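Kisska Stone Look Countertop - Dark Marble

Korncombe stocks the Kisska countertop in cut-to-order lengths for kitchens, utility rooms and break rooms. It is made for us by Tokgöz and comes finished on the top and front edge, ready to set on standard base cabinets.

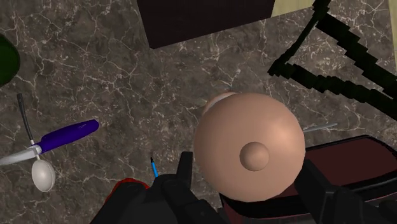 Slabs are sold in 4 lengths, the longest being 220 cm. Longer runs are joined with a straight seam, which our shop can cut and polish before delivery. Please send a sketch with your order and mark the wall side. Sink and cooktop openings are extra.

Seal the top before first use and again every 18 months. We recommend Grunow stone sealer, sold separately. Wipe it on, leave it to soak in, and buff with a dry cloth.

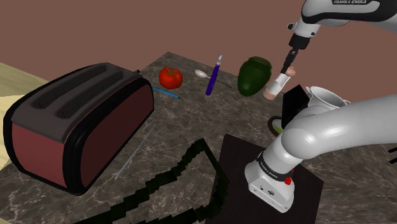

For daily cleaning use warm water and a mild dish soap. Do not use vinegar, lemon cleaners or scouring powder - they dull the polish. Use a trivet under hot pans. Oil and wine should be wiped up the same day.

Veining varies from slab to slab. If you are matching an existing top, ask for a sample piece before ordering. 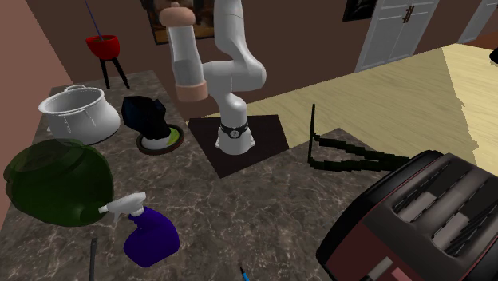
Kisska countertop, speckled gray and brown

Item number: 943
Edge: straight or eased
Lead time: up to 4 weeks
Delivery: curbside, two people needed to unload
Returns: uncut slabs only, in original packing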